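Stirnix reports gains in picking clothes up from the floor

Wrist camera method cuts failed grasps in household trials

PLINDHOLM, March – Stirnix has published results from a study of how robots find and pick up clothing left on the floor. The work was carried out at the company's test rooms in Plindholm and repeated at its second site in Nalholm.

The method, called Joseph, uses only the view from a camera at the gripper. Most earlier work at Stirnix relied on a fixed camera overhead as well. Joseph looks for folds and raised edges in the cloth, picks one that both fingers can reach, and checks the choice again as the arm moves in. If the fold has shifted or gone out of view, the arm backs off and looks again.

A garment may lie well to one side at the start of a run, as with the red one with white stripes on the grey carpet, while the open fingers have only bare floor between them.

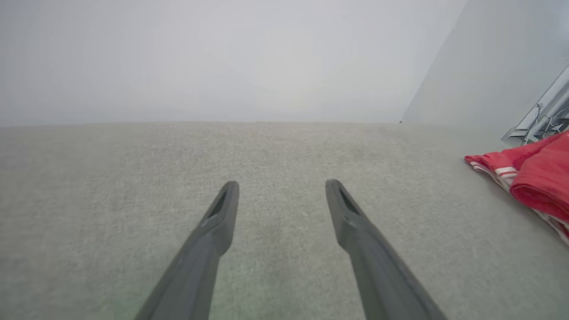

Results

Each garment was tried 60 times. With the older method, a towelling robe was lifted on 36 of those attempts. Joseph raised this to 51. Thin shirts improved less, and socks showed no clear change.

The method was trained on 20 garments, none of which was used in testing. Up to 3 new looks were allowed per attempt – after that the run was counted as a failure. Most failures came when the cloth lay flat and offered no fold to hold.

Results at Nalholm were slightly lower. Stirnix puts this down to darker flooring, which made the edges of dark clothes harder to find.

Next steps

The team will now test piles of mixed clothing, where the robot must take one item without dragging the rest. The full report, including the failed runs, can be requested from the Stirnix press office in Plindholm.

About Stirnix

Stirnix develops software for robot arms used in homes, laundries and care settings. It has sites in Plindholm and Nalholm.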